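Gripper lets go of glass beaker halfway through lift, school club project
Community help > Clubs and competitions > Grippers and end tools
Posted July 2023. 2,722 views. 3 replies

wanyama_club

We are a sixth form robotics club of nine students and I am the one who gets to write the posts. Our project is a small lab helper that picks up a glass beaker, carries it across the bench and sets it down on a marked spot. We are entering it in the Atetti schools challenge. The rules say the beaker has to be real glass, and it has to go from start to finish without touching anything except the gripper and the two stands.

The arm is a second-hand Koltix that the physics department gave us. The gripper is our own, with rubber pads on the fingers. Plastic cups have been fine since May. With glass we get the beaker off the stand, then it starts to slide down during the lift and by the time the arm turns it has usually tilted. Two have been dropped so far, both on to foam.

Things we have tried:
Closing force up from 300 to 444 on the controller (it has its own units, we have no idea what they are in newtons).
Cleaning the pads with washing-up liquid.
Moving the grip point higher up the wall.
Slowing the whole arm down, which helped a bit but then we run out of time.

Our teacher does not want us to go much higher on the force and neither do I. Is there a better pad material, or are we looking at the wrong thing? Budget is more or less nothing.

Wenceslao Zavala

I would leave the force alone for now and look at where the weight is compared with where you are holding it. A beaker usually has a thicker bottom than the sides, so gripping high gives it more room to swing. Go down to just above the middle and see if the tilt changes before you buy anything.

Second thing is the pads. Washing-up liquid can leave a film if you don't rinse it properly. Wipe the pads and the glass with isopropyl alcohol, let both dry, and don't touch the glass after that. Fingerprints matter more than people expect. We had a team who cleaned the gripper every session and then put the beaker on the stand with bare hands.

Flat pads on a round wall only touch along a thin line. If your rubber is hard, that line stays thin however much you squeeze. Softer rubber spreads out and gives you more contact at the same force. Bicycle inner tube, cut and glued with the smooth side out, costs nothing if you ask at a repair shop. Silicone sheet is better if you can get an offcut, 2 mm or 3 mm.

Last, check your acceleration setting as well as your speed. They are separate on most controllers. You can keep a fairly high top speed and just make the start and stop gentler, and you lose far less time than you would by slowing everything. Do the lift gently and the sideways move at your normal speed.

If it still slips after all that, put a strip of masking tape on the beaker and mark where the pads touch. Do ten lifts and measure how far the mark has moved each time. If it is the same every time it's probably the pads or the force. If it is all over the place, look for something loose in the fingers.

gearbox_gary

get a roron gripper, ours never drops anything

wanyama_club

The Roron one is way over our budget but thanks.

Wenceslao, we did the alcohol wipe and the grip point first. The tilt is mostly gone. It still slid a few millimetres so we glued inner tube over the old pads, and we changed acceleration on the lift only. Tape test on ten lifts: nine with no movement we could measure and one with about a millimetre. The force is back down to 300. A full run is now four seconds slower than with the plastic cups, which we can live with.

One thing we noticed is that the cables pull on the wrist when the arm turns to the left. We have tied them up in loops with more slack and will see if that was behind the one bad lift. The next job is the set-down, where we come in slightly tilted and one side of the base lands first. I have put a picture from the wrist camera at the end of this post in case anybody has ideas on the approach angle. All the runs are with the beaker empty until we trust it. 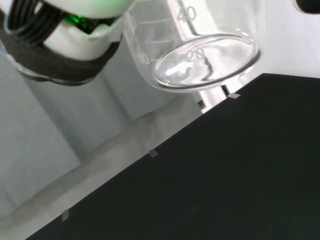
Upendo Mfaume: For the set-down, try stopping 5 mm above the stand, waiting half a second, then going straight down at your slowest speed. If one side still lands first after that, fix the angle at the wrist joint and leave the gripper as it is. Open the fingers in two steps as well, a little and then the rest, or the soft pads can stick and drag the glass sideways.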